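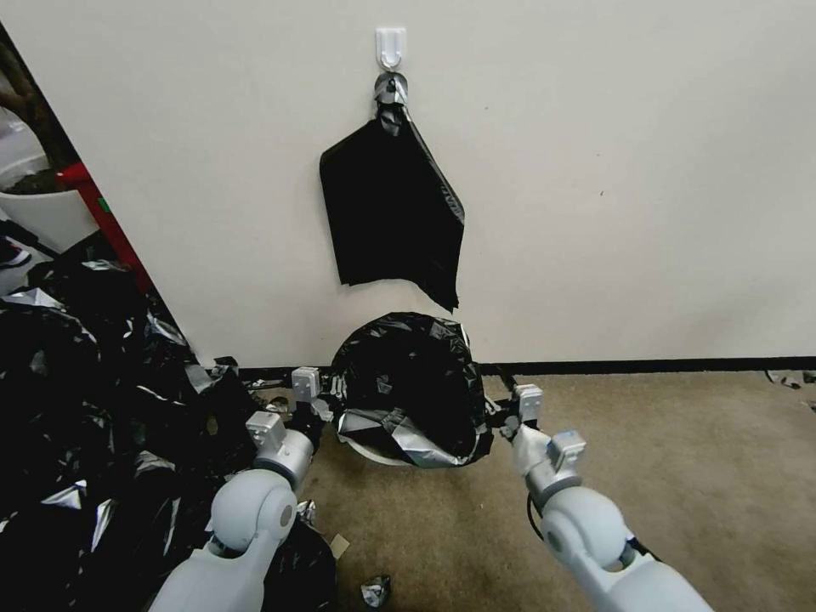
Surely everyone just calls it a bin bag, one reader of the Clokatley Household Encyclopedia wrote to me, and why does the entry have to say liner? Fair point, and I've gone back and forth on the title more than once. I've kept "Bin liner" because it covers the little white ones for the bathroom as well as the big black ones, but please read the two as the same thing all the way down. In North America you'd hear garbage bag, trash bag or can liner.

Bin liner (also bin bag, refuse sack, black bag)

A bin liner is a thin bag, nearly always plastic, that goes inside a bin so that the rubbish can be lifted out in one go and the bin itself stays fairly clean. It can also be used with no bin at all, hung from a hook or a door handle or stood in a corner, and I do this myself whenever I'm decorating. Black is the colour most British people think of first, though grey, white, clear and green are all easy to find.

Materials

Most liners are polythene. There are two main sorts and you can tell them apart by ear! High-density polythene is the thin crackly stuff, used for small liners on a roll. Low-density polythene is softer, stretchier and quieter, and it's what the heavier black sacks tend to be made of. Recycled plastic goes into a lot of black bags, as the dark colouring hides the mix of shades that went in. Compostable liners made from plant starch are sold for food caddies, and they start to give up after a few days if you put teabags in (I have lost this battle many times).

Thickness is given in microns, or in an older unit called gauge, where 100 gauge is 25 microns. Some packets give neither and just say "heavy duty", which could mean anything.

Sizes

Liners are sold by volume in litres or by the width and length of the flat bag. My own kitchen roll is by Pusto and each bag is 592 mm wide when you lay it flat, a number so odd that I assumed it was a misprint until I got the tape measure out. For a small round wastebasket a bag of 9 litres or a bit more will often do. The usual mistake is to match the litres exactly and forget that the bag has to fold over the rim too, so go up a size if in doubt. Going up three sizes is less clever - the spare plastic slumps down the outside and gets kicked.

Fitting a liner

Rub the open end between damp fingers until the two layers part. Give the bag a good shake to get air into it, push the bottom well down, then turn the top over the rim all the way round. Trapped air is the great nuisance. It makes the bag puff up like a cushion, and the first apple core just sits there on top. Run a hand down the inside of the bin to press the air out, or do as my neighbours in Trivunberg did and drill 2 small holes low in the side of the bin. I wouldn't do that to a bin you're fond of.

If the bag keeps slipping, gather the slack on one side and tie it in a loose knot. A big elastic band works as well. The Van der Linden bin in my study has a separate ring that clamps the bag down, and I was very pleased with it until I lost the ring.
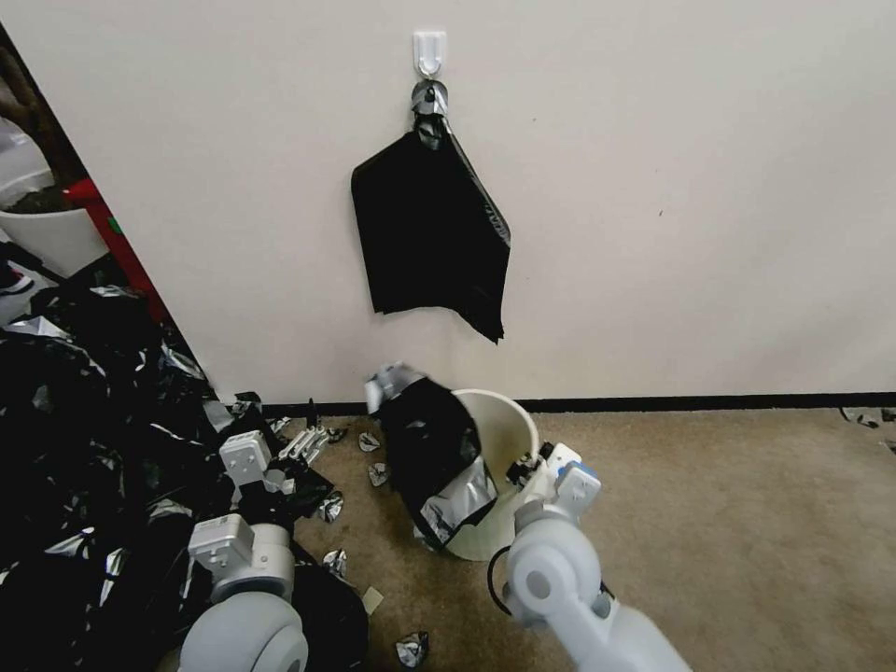

White wastebasket with a crumpled black bag over its left side, and a black plastic bag on the wall hook above.

Hanging bags

A bag can be hung on a wall by its gathered neck, either as a spare kept near the bin or as a place for light rubbish. Small adhesive hooks are popular for this in rented rooms. They hold an empty bag with no trouble at all, but check the weight on the packet before you start filling one. Mine is rated at 400 grams, and a few damp newspapers will get past that. A bag knotted shut at the neck stays tidy on the hook; if you want to drop things into it, hang it by one side of the opening so that the mouth gapes a bit.

Closing and taking out

Older sacks came with paper-covered wire ties, which I still find at the back of drawers. Later came tie handles, then the drawstring, a flat plastic tape running through the hem. With a plain bag you twist the neck and knot it, or wind tape round it. Stop filling at about three quarters, or there won't be any neck left to twist.

Storage

Keep the roll in the bottom of the bin, underneath the bag in use. I resisted this for years on the grounds that it seemed grubby, and now I do it in every room except the bathroom, where the roll got damp and stuck to itself.

See also: Pedal bin; Food caddy; Wastebasket; Adhesive hook; Rubble sack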